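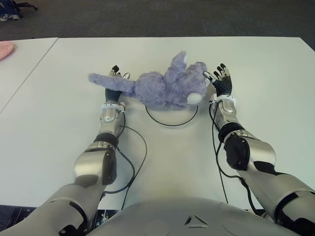 Purple plush toy on a white tabletop, between two robotic hands.

Lollgate Fund, Student Value Program
Progress report, second period
Prepared by Thịnh Lã, Office of Student Outcomes, Iltuvthorpe College
20 February 2021

Where we stand

The grant pays for one thing: finding out whether our bachelor's degrees leave students better off for the money they spend, and by how much. At the end of the second period I can report that most of the data has been gathered. I can't yet report an answer, and I would be wary of anyone here who offers you one.

The alumni survey closed in October. We had hoped for 500 usable replies and came in under that. Follow-up calls helped a little. The people who pick up the phone for their old college tend to be the ones who are doing fine, and I don't believe the weighting we applied fixes that. The replies from education and social work graduates are especially thin. Any salary figure you see from us this year should be read with that in mind, including the ones in our own brochures.

Net price

This part went better. The financial aid office gave us actual billing records, so we are working from what students paid and can leave the published tuition alone. The gap between the two is wide, and it differs a lot from one department to the next. Transfer students pay for more credits than they need. We had heard this for years as a complaint from advisers, and the records back it up.

I would still hold off on the word "bargain," which appeared in a draft press release last fall. It was taken out at my request. A low price is a good deal only if people finish, and our completion numbers for part-time students are poor.

Ranking tool

Your program officer asked how we are getting on with Giketti, the comparison software bought under the first budget. It runs. It places us against 16 peer colleges and produces a tidy chart. The trouble is that it counts graduates who went on to further study as having no income, and that drags down biology and chemistry for no good reason. The vendor calls this a setting. We have been unable to find the setting. Until that is sorted out I would prefer that the charts stay out of board packets.
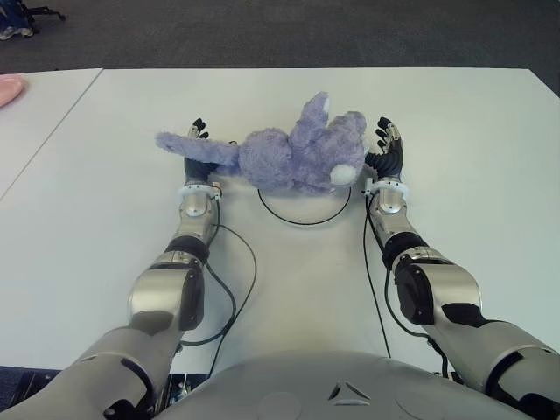 Paid placements

Barrios, the regional employer network, agreed to take our students for paid work terms in two departments, engineering and business. The engineering placements filled. Business did not, mostly over pay that wouldn't cover rent in the city. Supervisors sent back glowing reviews, as supervisors do. I have asked for hours worked and tasks assigned instead, and a few firms have complied.

Whether a placement leads to a better first job is a claim we made in the proposal. We have no evidence for it so far. The students who got placements already had stronger grades going in, and a fair comparison needs a group we haven't put together yet.

Spending

We are under budget on travel and over on survey costs, by around the same amount. I am requesting permission to move the money across. The software line is fully spent. The research assistant position was vacant for part of the period and is now filled.

Next period

We will rerun the salary figures using state wage records, if the state releases them. The request is in and has been acknowledged, with no date given. We will also interview students who left without a degree. They were missing from the original plan, and I should have caught that when the proposal was written.

The full tables are in the attached workbook. The tab marked "preliminary" should not be quoted.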